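Joklow striped placemats and the Jikura black plates: what I think after a few months

I had been putting off buying new table things for ages. The old cloth was stained with beetroot and I was sick of ironing it, so back in November I finally gave in and ordered a set of Joklow placemats, and then (because I have no self-control at all) some of the black Jikura dinner plates to go with them. A few people asked in the comments under my kitchen post what they were like, so I've had a proper go at writing it up!

The placemats first

They're woven, in white and a sort of taupe stripe, and the taupe bits have an open, meshy look to them. I was a bit worried they would feel like something from a garden centre café, but they don't. They lie flat, they came flat, and they have stayed flat even though I keep them rolled up in a drawer, which I'm told you shouldn't do.

Cleaning is a wipe with a damp cloth for most things. Gravy comes off. Curry comes off if you're quick. Porridge that has been left until teatime does not come off with a cloth, and I had to stand at the sink with an old toothbrush getting it out of the weave. I've now done that twice and I've still not learnt my lesson.

My one grumble is crumbs. Toast crumbs get down into the texture and you think you've cleared them and then you pick the mat up and there they all are on the table. A good shake out of the back door sorts it.

I paid 36 pounds for the set, which felt like a lot for mats. Having used them every single day since, I've stopped minding.

The plates

These are the ones I really love. They're round, black and matt, with a rippled surface a bit like slate, and a rim that's only slightly raised. Against a pale table they look fantastic, and even beans on toast seems a bit special on one. They're big, though! Measure your cupboard before you order. Mine go in with a few millimetres to spare and I have to angle them past the hinge, muttering.

The ripples do hold on to sauce, so I give them a rinse straight after eating. I'd also think twice if you eat a lot of soupy things, as there's not much of a rim to stop anything running off. Risotto is fine, dal is pushing it.

I use them with my plain Dimitrov knives, the all-metal ones with the brushed finish, which I've had for years. I had wondered if I'd need to get something fancier but the satin steel looks lovely next to the black. 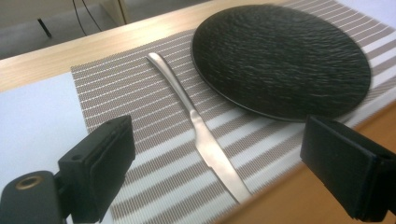 What I compared them with

I very nearly bought the Buker mats instead. They were cheaper and came in more colours, and a friend has them in mustard, which I was very tempted by. They're a lot thinner, and hers have started to curl at the corners, so glasses wobble if you put them too near the edge. If you only get the mats out at Christmas I expect they'd do you perfectly well.

Would I buy them again?

The mats, yes, and I'm thinking about a second set in case they stop making the stripe. The plates, also yes, but I'd get two fewer and keep my old white ones for soup nights. Four and a half stars for the mats (crumbs!) and four for the plates, with half a star of that purely for how nice they make a fried egg look.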